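行政与后勤交流区 > 茶水间与公共用品 > 饮品类物资存放规范讨论

主题:关于饮品纸盒开封后存放位置及标识办法的征求意见

楼主:Plemach行政_佩兰
各位同仁:
本单位三层茶水间自启用以来,饮品类物资由各部门自行采购、自行存放。近期后勤例行检查发现,台面及冷藏柜内饮品摆放较为混杂,同类纸盒重复开封的情况时有发生。十一月份清理时,共登记各类饮品容器30件,其中7件已超过包装标注的开封后饮用期限,均按规定作废弃处理。
为规范管理,现拟定如下办法,请各位提出意见:
一、开封后的纸盒饮品须在盒体正面注明开封日期及所属部门。
二、纸盒一律直立存放,不得横放或叠压。
三、需冷藏的饮品统一置于冷藏柜中层,常温饮品置于吊柜下格。
四、每日19时以后,由当日值班人员清点一次。
以上办法尚未定稿,回帖意见将汇总后提交行政会议。
Josiane Perrin(佩兰)

2楼:Wukitz_物业协调
收到。原则上同意第一、二、三条。
关于第四条,建议明确“值班人员”的范围。我处安保人员19时后仅负责门禁与巡查,茶水间物资清点不在其职责之内。如由使用部门轮值,请在正式文件中写明轮值表的编制单位,以免执行时发生推诿。

3楼:Plemach行政_佩兰
回复2楼:意见已记录。第四条所称值班人员系指使用部门人员,将在下一稿中改为“使用部门轮值人员”,轮值表由行政编制。

4楼:lebrun_采购组
对第一条有不同意见。
我组去年在341室试行过手写标注,效果不甚理想。部分纸盒表面覆膜,普通水笔书写后易被擦除,三四日后字迹即不可辨认。另有同事将日期写于盒底,取用时须将纸盒倒置,已开封的纸盒因此漏洒,事后清洁颇为费时。
建议改用不干胶标签,由行政统一印制,规格从小即可,能写下日期和部门简称便足够。

5楼:贝松_Sylvain
不赞成4楼所提统一印制标签。
首先,饮品消耗较快,多数纸盒开封后两三日即用完,为此专门印制标签,费用与收益不相称。其次,标签受潮后容易脱落,冷藏柜内壁及层板上残留的胶痕清理起来更为麻烦。我部茶水间现用油性记号笔,书写于盒顶折边处,字迹清晰,也不遮挡包装上的品名与成分。请佩兰女士考虑在办法中将书写工具限定为油性笔,位置限定为盒顶。

6楼:lebrun_采购组
回复5楼:盒顶书写有一定道理,但存放于吊柜时,盒顶高于视线,取用者仍须将纸盒取下方能看到日期。请问贵部吊柜高度如何?

7楼:贝松_Sylvain
回复6楼:我部没有吊柜,均存放于台面和冷藏柜。吊柜的情形确未考虑到。可否规定吊柜内只放未开封的饮品?这样标注问题自然不存在,楼主第三条也可相应简化。

8楼:Boliteck_后勤
同意7楼关于吊柜的建议。
另提请注意容器前后排列的问题。目前较为普遍的做法是将大号纸盒随手置于前排,后方及侧旁的饮品仅露出窄窄一条,取用者看不清种类,往往以为已经用完,于是另开新盒。重复开封大多由此而来,单靠标注日期恐难根治。

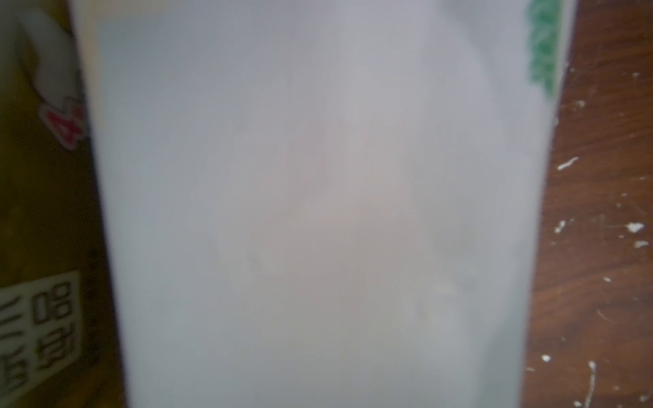
图:白色大纸盒直立于前,左侧黄褐色饮品容器大部分被遮挡,可见白色弧形图案、红色数字“4”的一部分及印有韩文的浅色标签。

9楼:Wukitz_物业协调
8楼所述情形在我处同样存在。建议在办法中增加一条:大号纸盒靠后或靠侧壁放置,小件在前,各容器品名一面朝外。

10楼:lebrun_采购组
对9楼的意见有保留。大号纸盒较重,放在后排,取用时须越过前排物品,反而容易碰倒小件。我组认为单排摆放更为稳妥,一格之内不设前后排,放不下的留在储藏室,用完再补。

11楼:贝松_Sylvain
单排摆放我部可以接受,但冷藏柜容积有限,午间使用高峰时恐难以满足需要。建议冷藏柜允许两排,台面及吊柜执行单排。

12楼:Plemach行政_佩兰
感谢各位。现将拟修改的内容列出,请继续提出意见:
第一条:开封日期以油性笔注明于盒顶折边处,部门简称同注。标签方案暂不采用,采购组如仍有意见,请另附费用测算。
第三条:吊柜仅存放未开封饮品。
第四条:改为使用部门轮值人员清点。
新增第五条:台面及吊柜单排摆放;冷藏柜可设两排,后排物品的品名不得被完全遮挡。

13楼:lebrun_采购组
第五条“不得被完全遮挡”一语,执行时不易掌握。以8楼照片为例,侧旁容器尚有一条露在外面,严格来说不属于完全遮挡,但品名是看不到的。建议改为“品名应可直接辨认”。
费用测算将于下周提交。

14楼:Boliteck_后勤
附议13楼的措辞。我处存放点将先按单排试行,期间如有问题,在本帖续报。

15楼:Plemach行政_佩兰
第五条按13楼意见修改。修订稿将以附件形式发至各部门联络人,本帖继续开放回复。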